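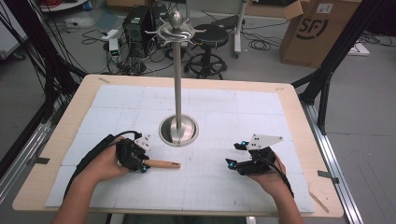
From: Eskil Myklebust
To: the Ruvstead toy collectors' list
Date: Tuesday, April 21, 2026
Subject: Re: Brirketti reissue of Skjelbred – hip joints and the missing wing

Hello everyone, and Britta especially,

Britta Sperling wrote:

> Has anyone had the new Skjelbred in hand yet? Mine is supposed to ship
> this week and I'm getting cold feet. I've read that the hips are loose
> straight out of the box, and someone on another board said the left wing
> only pegs in if you leave the cockpit half open. I still have my old one
> and I love it to pieces (almost literally, the waist gave up years ago),
> so I'm wondering if I should cancel and put the money toward Pundov
> instead. Also, does he still combine with the older limbs?
>
> Britta

Please don't cancel! Or at least read this first, and then cancel if you still want to. Mine came on Saturday and I have been through the whole transformation more times than a grown man should admit to, mostly at the kitchen table with my coffee going cold beside me.

The hips first, as I know that's what is worrying you. Mine were fine on the right and a little soft on the left. He would stand straight all day but if I put him in any kind of running pose he would slowly do the splits. I took the thigh off (one screw, under the little panel behind the knee, so fold the knee back before you go hunting for it), brushed a thin coat of floor polish on the ball, let it dry overnight, and now it holds as well as the other one. Please do let it dry all night. I got impatient with a shoulder once and glued a perfectly good robot's arm to his side, and my daughter still calls him the waiter.

As for the wing, whoever wrote that had the steps in the wrong order, and I don't blame them, the instruction sheet is dreadful. Step 9 shows the wing going in before the cockpit slides forward. Do it the other way around. Slide the cockpit until it clicks, then swing the wing up from underneath, and it goes in with hardly a push. If it fights you, stop and check that the head is turned to face the back.

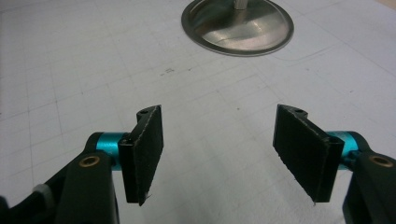
More from the same table.

Now, the old limbs. Yes and no, I'm afraid. The peg is the same shape as before but Brirketti made it a hair thicker, so my old legs go on very tightly and I wouldn't want to do it often. The arms are happier. The combined mode is top-heavy whatever you do, and I ended up leaning him against the bookcase, but oh my, he does look grand. The purple is much closer to the cartoon than the old one ever was, and they finally painted the eyes all the way to the corners.

What I don't care for is the gun. It's hollow on one side, and it has nowhere to go in jet mode except hanging off the belly, where it knocks against the landing gear. I've left mine in the box.

About Pundov – I had him and sold him on. Lovely face, miserable hands. If you have your heart set on a tank then go ahead, but for the same money I think Skjelbred gives you a good deal more to play with, and he won't make you hunt around the carpet for tiny fists.

One last thing for anybody else on the fence. The first batch was 900 pieces and the shop told me they had 400 of them, with no word on when a second batch might come. Mine is number 601, printed on the inside of the flap, if anyone is comparing joints between early and late ones. Britta, when yours turns up, would you let us know your number and how the left hip is? I'd like to know if it's just mine.

All the best, and give that old one's waist my regards,

Eskil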